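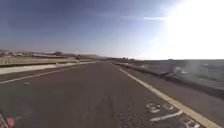 Communications Officer, Andham District Schools
Permanent, full time, 35 hours per week
Competition 173

Andham District Schools requires a Communications Officer for its central office in Windport. The position reports to the Manager of Public Information, Maxine Baxter, and is vacant owing to an internal transfer.

Search this site Go Advanced search

Duties

The Communications Officer prepares and distributes written notices to families, staff and the local press. Regular work includes the district newsletter (monthly, September to June), closure and delay notices, the annual enrolment package, and web pages for schools that have no office staff assigned to the task. The officer edits letters drafted by principals before they go home, normally on the same business day.

The officer also maintains the emergency contact procedure and tests it once per term. A test consists of a voice message, a text message and an email sent to the staff list, followed by a written report on delivery failures. Parent lists are tested in September only.

The position supports school council elections by posting nomination forms, candidate statements and results in the format set out in the district handbook. The officer does not advise candidates.

Some evening work is required for public board meetings. Time worked after 6 p.m. is banked and may be taken as leave within 60 days.

Qualifications

Required:
- a diploma or degree in communications, journalism, public relations or a related field
- two years of paid experience in a writing or editing position
- working knowledge of a web content management system
- a valid driver's licence and use of a vehicle (mileage is paid at the district rate)
- a criminal record check, completed before the start date

Preferred:
- written and spoken French
- experience in a school, municipal or health authority office
- familiarity with Tikine, the district's message distribution software. Training is provided to a successful candidate who has not used it.

Equivalent combinations of training and experience will be considered. Candidates relying on equivalency should state this in the covering letter.

Conditions

Salary is set at Grade 6 of the support staff agreement. Placement within the grade depends on verified experience. The probationary period is six months. The office is in the Le Goff Building, second floor, with elevator access. Travel to outlying schools is required on most weeks of the school year.

How to apply

Send the following as a single PDF:
1. Covering letter, one page, quoting the competition number.
2. Résumé, with the names of two work references. References are contacted only after the interview.
3. One writing sample of no more than 2000 words, published or unpublished, with a note stating whether anyone else edited it.

Applications must be received by 4 p.m. on Jun 2, 2018. Incomplete applications will not be scored. Applicants selected for interview will complete a written exercise of 56 minutes on a district computer, consisting of a notice to parents and a correction to a published notice. The interview panel is Maxine Baxter, Thierry Brunet (Human Resources) and Rosine Aubert (Principal, Windport Elementary).

Accommodation for a disability is available at every stage on request to Human Resources. Questions about duties may be directed to Maxine Baxter. Questions about salary, benefits or the application format go to Thierry Brunet.

Contact Human Resources | Copyright Andham District Schools | Back to top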